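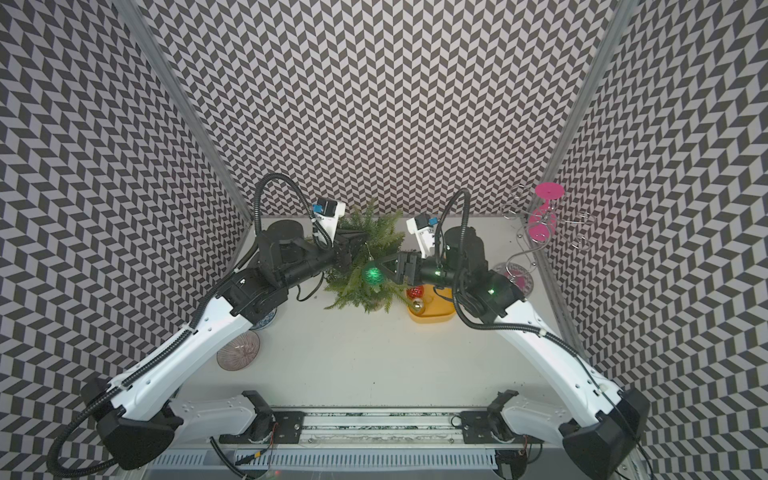
Two-arm cell, ornament task. Right gripper at the green ball, red and gold in the tray.

Rarnent two-arm bench cell

Rail-mounted pair of arms, a wrist camera on each, patterned walls. Sold as a cell or as a wall and rail kit for arms you already own. Quote on request, see bottom.

What it's for
Labs doing two-handed manipulation work. Teleop demos, policy training, evaluation. The page covers the cell plus the one result everybody emails us about, so that's first.

The wall result
Short version — we trained the same policy twice, once on demos recorded against plain grey walls, once against the chevron. Same table, same arms, same task (ornaments on and off a small artificial evergreen, tray beside it). 600 demos per set. Then 20 trials each with the table lamps moved to spots neither set had seen.

Plain walls: 7 of 20 finished.
Chevron walls: 16 of 20.

Struan Cairns ran the trials, Mhairi Sutherland scored them off the recordings without being told which policy was which. Scoring rule was strict, a ball that ended up on the table was a fail even if the arm went back and got it.

Why we think it works: the wrist cameras see a lot of wall once the arms are reaching in, and a blank wall gives the network very little to place itself by. Fronds make it worse, they move when touched and look much the same from every side. We have not proven this. Skye Hepburn is running the version with the walls swapped at test time only, results in November if the bench stays free.

Known limits
One task, one plant. Shiny balls only, no matte ones yet.
Clear and part-clear ornaments still the weak spot, most of the chevron fails were the gold one.
Doesn't help if your cameras are all overhead, Greer tried it at the Buchanan site and got no diference.
Pattern scale matters. Ours was picked by eye.

What's in the cell
Two arms, black and white, on mounting plates bolted to a common rail
Wrist camera bracket and camera module for each arm
Cable conduit clipped along the links
Aluminium corner posts
Back, left and right wall panels, chevron print
Pale tabletop

Not included: workstation, lamps, props. We can send the ornament prop list, ask for it.

Stiminov software
Recording and playback, both arms and both wrist cameras on one clock. Exports to the usual formats. Trial scoring sheet is in there too, same one Mhairi used. Current build wants a wired connection, wireless drops frames and we're not going to support it.

Set-up notes
Rail first, then posts, then walls. Check conduit slack at full reach on both sides before you record anything, a tight loop will pull the wrist.
Recalibrate wrist cameras after any bracket is touched. Takes 29 minutes with the supplied board, most of it waiting.
Wipe walls dry. The print marks with solvent.

Ordering
Ships from Tastport. Wall panels alone are usually in stock, full cells built to order. Tell us your arm model and table depth and wether you need the posts cut down.

Quotes and the prop list: Ailsa Ritchie, sales desk. Raw trial scores also from Ailsa — she'll send the spreadsheet as is, column names are a mess.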